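The Box, the Tape and the Blocks Nobody Can Throw Away

By Yolanda Inga
2025-03-25

The man at the packing counter told me I needed three more rolls. I had come in for one. I was sending a set of wooden blocks to my niece's little boy, a thing people have managed with brown paper and string for a very long time, and I left with a bag of supplies that cost more than the blocks would fetch at a yard sale.

I have been suspicious of packing advice ever since. There is a great deal of it about. Mimden, the moving supply chain, now hands out a booklet at the register that runs to 78 pages, with a chapter on tape alone. Carton, the newsletter a coworker keeps forwarding to me, has published a guide to sealing a box for every season of the year. I read both, start to finish, over a weekend I will not get back.

What they agree on is the cross. You run your tape down the front, over the top, and then again the other way, so the strips meet like ribbon on a birthday present. The booklet calls this the full wrap. It looks very secure. I wanted to know if it was doing any work. 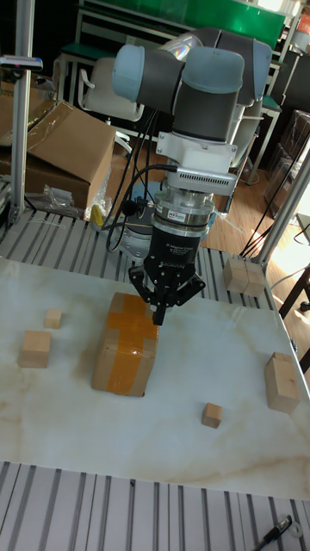

Sarla Kaushik thinks it mostly isn't. She spent years on the receiving dock at Trendmont, a mail-order toy seller, and she opened boxes all day long. In her view a small carton needs one good strip along each seam, pressed down hard with the side of your fist, and anything on top of that is for the sender's nerves.

"People tape the middle of the panel," she told me. "The middle of the panel was never going to open. It's cardboard. Where was it going to go?"

I put this to the Mimden store manager, who said every customer's needs were different and pointed me toward the tape.

There is a case for the other side, and I'll give it its due. Old boxes go soft. If yours has already made a trip or two, and the corners have that furry feel, a wrap around the body will hold the thing together for one more go. Pushpa Tyagi, who runs the toy library on Demissie Street, wraps hers for just that reason. Her boxes go out and come back, out and back, and she'd sooner spend on tape than on cardboard. Fine. But she is using the same box over and over, and the rest of us are using it once and then standing in the kitchen stabbing it with a pair of scissors.

Color is another racket. Bright tape costs more than brown at every store I tried. Mimden's booklet says it helps you find your box in a crowd. I have seen inside a moving truck, and all the boxes had it.

So much for the outside. The blocks are a harder matter.

Anyone who has had children in the house knows what happens to a block set. It arrives complete, in a fitted tray, and within a week the tray is gone and the pieces have gone to live under the couch. Years later you have a few cubes, a couple of longer ones, something tall with a bit cut out of it that must have been part of a castle, and no idea what you started with. You can't give it away as a set. You can't throw it out either, or I can't. It's good wood.

The advice people have strong feelings about this too. Carton wants you to sort by size, wrap each size in its own sheet of tissue, and label the bundles. I tried it. It took most of an evening, and the tissue had torn before I got the lid closed.

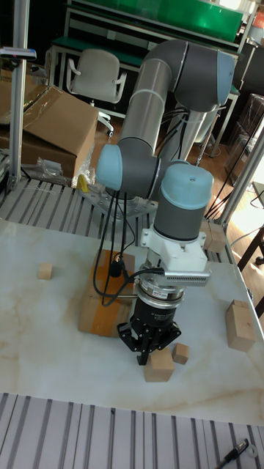
Urmila Sengar, a retired kindergarten teacher and the least sentimental person I spoke to, suggested a sock. Put the small ones in a sock, tie a knot, and lay the sock beside the tall ones. She moved classrooms more times than she cared to add up and says she never lost a block to anything but a child.

I liked her method better than I expected to. The sock is free, for one thing. It also stops the rattle, and the rattle is what makes people buy bubble wrap. A wooden block doesn't need bubble wrap. It was made to be thrown at a wall by a two-year-old. If the noise bothers you, a dish towel will do it, and whoever opens the box gets a dish towel.

Where I part ways with her is on the table. Urmila says to lay everything out before you pack, every piece, spread apart with space between, so that you can see what you have. Rungnapa Wiriya, who packs up houses for a living and has the knees to prove it, says the same and is firm about it: clear surface, box at the back, things in front.

I can see the sense in it for china. For blocks it seems to me an invitation to start building. I laid mine out on the counter and half an hour later I had a bridge, a cold cup of coffee and an empty box. My husband came in and moved one of the cubes to where he thought it ought to go. He was wrong about that.

Rungnapa was patient when I told her this. She said the laying out is for people who intend to leave something behind, and that if I was sending the lot I could tip them in and be done. That is the single most useful thing anyone said to me in the whole business, and it's missing from the booklet.

She also told me to measure the box last. Most people pick the box first and then fill the extra space with paper – and they pay to ship the paper. I had done exactly that. My blocks, socked and toweled, would have fit in something half the size of the carton I bought.

I sent them in the big one anyway, having paid for it. One strip along the top seam, one along the bottom, a fist run down both. The clerk at the post office turned it over, looked at it for a while, and asked if I wanted to buy some tape.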